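Keselen pauses gripper handling work after finger fault

Keselen has suspended part of its container handling programme following a fault in which the fingers of a hand-held gripper failed to release on command. No one was injured. The company confirmed that work with soft plastic containers had stopped shortly after 3 pm, when an operator reported that one tool was still applying force with its trigger fully open.

The fault was traced to a return spring in the finger drive, supplied by Marnell as part of a batch of 40. Inspection found that the spring had slipped from its seat, leaving the fingers partly closed. A second tool from the same batch showed early signs of the same wear, although it had not yet failed in use.

Lakmal Dewan, who leads the handling programme, said the decision to stop had been taken by the shift team without waiting for instruction. "The procedure allows any operator to halt the work, and that is what happened," he said. "The tool was isolated and labelled, and the record of the session was kept."
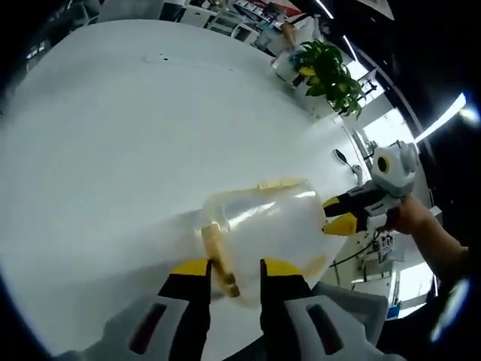

Were the recordings made before the fault lost?
They have been kept, but 158 of them are being held back until the grip force readings have been checked against a sound tool.

The readings matter to Keselen as they are used to set the closing force of the automated line at its Dimitrov site, where the same type of finger is mounted on fixed arms. A finger that does not open fully can report a lower force than it is applying. Had the error passed unnoticed, the line could have been set to squeeze containers harder than intended – a risk to the goods and, during manual clearing, to the hands of staff.

The Dimitrov line has continued to run at reduced speed. Its springs come from an earlier batch and have shown no defect, but each arm is now tested at the start of every shift. Staff have been reminded that the power must be switched off before any container is removed by hand.

Mirsad Janevski, safety adviser to the company, has recommended that the fingers be opened and measured after every 30 cycles, in place of the present check at the end of the session. He has also asked for a mechanical release that can be worked with one hand. The existing release needs a small key, and the operator concerned had to put the tool down to use it.

Marnell has agreed to replace all the springs in the affected batch and to fit a retaining clip to each. The first modified tools are expected in December and will be tried at the Gido workshop before they return to general use. Handling of rigid items continues in the meantime with tools from the earlier batch.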